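Notes from the Laundry Room at Plevholm

Dear neighbours,

The laundry room has had its new timetable since 7/3/22, and I was asked to write something for the newsletter on how it goes. I will write mostly on drying, as the washing causes few questions. The drying causes many, and most of the notes which I find under my door concern the dryers.

For those who moved in lately: the room is in the basement of the Fekete building, on the side of the bicycle store. You open it with the same key as the street door. There are 172 flats which may use it, so please book your time on the sheet by the stairs and write your flat number clearly. A booking is for two hours. If you have not started fifteen minutes after your time begins, another person may take the place, and I ask you not to be angry with them.

The most frequent note is of this kind: "I have lost one sock", or one pillowcase, or a child's vest. In the last months I have collected quite a big bag of such things. Some were on the floor behind the baskets, but the greater part were still in a drum when the next person came. A dark thing in the drum is easily missed. One bends down, takes out the large bundle with both arms, sees that the basket is full and goes upstairs. The small piece stays low behind the front edge, where the eye does not go if one is standing straight.
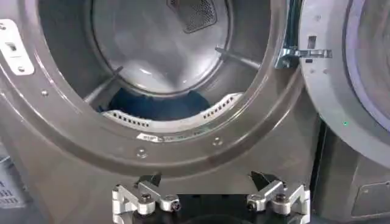
A dark blue piece still lying at the bottom of the drum, behind the pale filter housing.

I therefore ask everybody to do one small thing at the end. Bend your knees, look into the drum from the front, and then put your hand inside and pass it along the bottom, from left to right. Turn the drum a little by hand and look once more. Between the fins and the back wall there is also a place where thin things like to stay, especially tights and handkerchiefs. Fitted sheets are another matter. They swallow smaller clothes during the drying, so please shake out the corners before you fold them. My own wife found a missing glove in a sheet which had been in our cupboard for several weeks.

What you find of other people's, please do not leave on top of the machine. It falls down behind, and it is a heavy job to pull the machine out from the wall. Put it in the found box on the shelf by the door. The box will be emptied at the end of September, and what has not been asked for will go to the clothing collection in Tutville. If you are missing something, come and look before then. I can say that there are very many black socks, and also one good tablecloth with embroidered cherries, which somebody surely would like to have back before the autumn visits begin.

Now, the lint. I know that I have written of it before and I am sorry to repeat myself. The filter must be cleaned after every load, also when the load was small and also when you are in a hurry. Take the filter out, open it, and remove the grey layer with your fingers. It comes off best when it is dry, in one piece, like felt. Put it in the bin with the lid and not in the sink. In spring the sink was blocked two times in this way and the plumber's bill was 305, which all of us have paid together through the house charge. I would prefer that we spend this money on a second drying rack.

When the filter is out, please wipe the place where it sits with a dry cloth. There is always some fluff that remains there, and with time it becomes hard. Then put the filter back until it sits properly. If it stands up a little, the clothes will catch on it.

If your clothes are still damp after a full programme, it is usually for one of these causes:

The filter was not cleaned by the person before you. Please look at it before you begin, even if it was not your turn to clean it.

The drum was too full. Half full is enough for towels and bed linen, which need space to fall. Shirts can be a little more.

The clothes were too wet from the beginning. Choose the faster spin on the washing machine, if the fabric permits it.

Heavy and light things were dried together. Jeans with T-shirts is a bad combination, as the T-shirts are ready long before and the jeans are still wet in the pockets and at the waist.

A word on dark clothes. Several of you have asked why navy and black clothes come out with white fluff on them. Mostly it comes from towels, either in the same load or in the load before. Dry the dark things separately, turned inside out, and wipe the inside of the drum with a slightly damp cloth first. Please also check the pockets. One paper handkerchief is enough to spoil a whole load, and the next person's load too.

Wool, silk and anything with rubber on the back, such as a bath mat, should not be put in the dryer at all. For these we have the lines in the small room beside, and the clothes pegs are in the tin. Mrs. on the third floor asked if she may hang curtains there overnight. Yes, this is allowed, but please put a paper with your flat number on the line, so that they are not taken down by another.

The small shop Zokis on the corner has agreed to keep a supply of laundry nets for us. A net with a zip costs very little and solves the sock question almost completely, at least in our family. You put all the small things inside before washing, leave them there for the drying, and carry the whole net upstairs. Do not fill it more than half, or the things in the middle will stay damp.

Finally, the door of the dryer. Many people close it at once when they have finished. I would rather that you leave it open a little, so that the warm air can go out and the next person can see that the machine is free. But please do not leave it wide open when children are in the room, and do not hang your coat or your bag on it, as the hinge does not like the weight.

I have put a new pencil by the booking sheet, on a string. If a machine makes a strange noise, or stops in the middle of the programme, write the time and what happened in the notebook beside the sheet. "Does not work" is difficult for the repair man. "Stopped after ten minutes, the light was blinking" helps him very much. If it smells of burning, switch it off and ring my bell immediately, also in the evening.

Corrections to the timetable can be put in my letter box, ground floor, left side.

With friendly greetings,
Jitendra Katiyar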